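Plastic knives for little kids, worth it or not?

pinheiro_mom
My youngest has decided she's the cook of the family now and wants to cut everything herself. I've been going back and forth on plastic knives for her. Does anybody's kid get any real use out of them, or do they end up in the toy bin?

galindo_c
We've had a couple going since October and I'm a big fan! I put the bamboo board out on the table, low enough that my grandson can lean over it properly, and let him pick his knife (the choosing can take longer than the chopping, bless him).
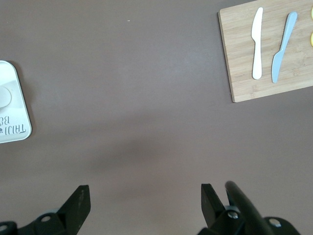

Bananas first, then strawberries, then cooked potato once he got the idea of pressing down and rocking a little. I keep a damp dishcloth under the board so it doesn't slide. He's 5 and he'll stay at it for 40 minutes if I let him, which is longer than he sits for anything else in my house.
Crescencio Galindo

urnero77
I'll be the grump. We tried plastic and my son just squashed things and got mad. A small real knife with a round tip, with me right beside him, went a lot better. A dull blade makes them push too hard, in my opinion.

galindo_c
Fair point, urnero77, and I wouldn't hand him a carrot with one of these. For soft fruit we've had no tears so far, knock on wood.

flernora_kitchen
Somewhere in between here. Plastic for the little one, a real paring knife for her sister, same board, and everybody gets a job. Cucumber works if you halve it lengthwise first.

pinheiro_mom
Thank you all, I'm starting with bananas tomorrow after lunch. Urnero77, what size was the round-tipped one?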